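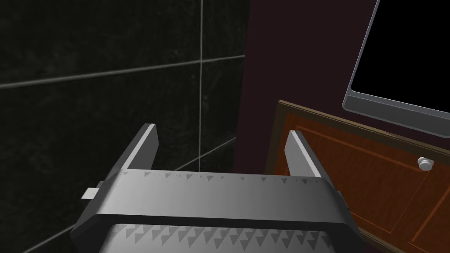

Consuelo Zapata wrote to me after my last column to say that a crash in a simulator isn't a crash. No bent metal, no hurt fingers, no incident report, so why was I using the word "safety" at all? Fair question, and I've been chewing on it since Thursday, mostly while doing dishes.

So let me back up for anyone who missed the column. At Rendaddale we train a kitchen arm in software before it goes anywhere near a real kitchen. Cabinets, walls, a gripper, the usual. The planner we use is Cabrera, and the thing that watches the planner and is supposed to yell when it's about to do something dumb is called Fislow. In January we ran a batch of 141 cabinet approaches overnight, and Fislow reported a clean sheet in the morning. Everybody was happy! We had bagels!

Then I went through the joint logs (I was looking for something else entirely, a timing bug that's still there, by the way) and found 2 runs where the wrist had spun way past where it should have stopped. The soft limit on that joint was supposed to be 90 degrees. The wrist had gone to 110. Both times the arm swung wide of the cabinet, kept right on going toward the wall, and then the run timed out and got filed under "no contact, no fault."

No fault! That's the part that got me. The monitor was only checking whether the gripper touched something it shouldn't. It never asked whether the arm was where anyone had told it to be. Somebody had raised the limit to 110 in one config file to get past an annoying error, the other file still said 90, and the two had been disagreeing quietly for who knows how long. I say "somebody" but I checked the history and it was me, on a day I don't remember at all.
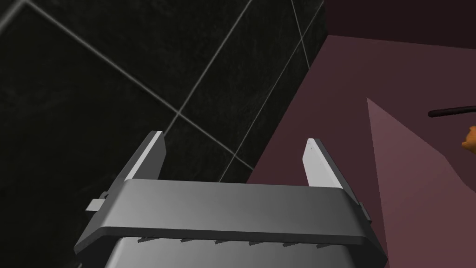

And I'd have kept on not remembering it, too, if that timing bug hadn't sent me digging. That bothers me way more than the bad number does. Bad numbers are everywhere. I've shipped plenty. What I can't get comfortable with is a pass mark that you get for missing everything.

Back to Consuelo's point, then. She's right that a wall in a simulator doesn't care. You could drive the arm through it all day long. But the config file gets copied over to the real arm, and so does the monitor, and so do my habits, unfortunately. If I've spent months learning that a green line in the morning means bagels, I'm going to look at a green line next to a real wrist motor and think bagels. I don't know how to unlearn that except by treating the fake crash like a crash. Write it up, put a name on it (mine), make the fix somebody's job.

The folks at Geltadico, who do our integration work, think I'm being dramatic. Their view is that simulation is where you're supposed to be sloppy, and if every weird swing needs a form, people will quit trying weird things. I do get that. I hate forms! I've left one sitting in my inbox for so long that I think the person who sent it has moved to another team. But I'm asking for a form when the limits get changed, and when the monitor stays quiet on a run it should have flagged. Try whatever weird stuff you like in between.

For now the limit lives in one file, it says 90, and a timeout counts as a fault until a person has looked at it. The overnight sheet is a lot uglier. I still haven't found the timing bug.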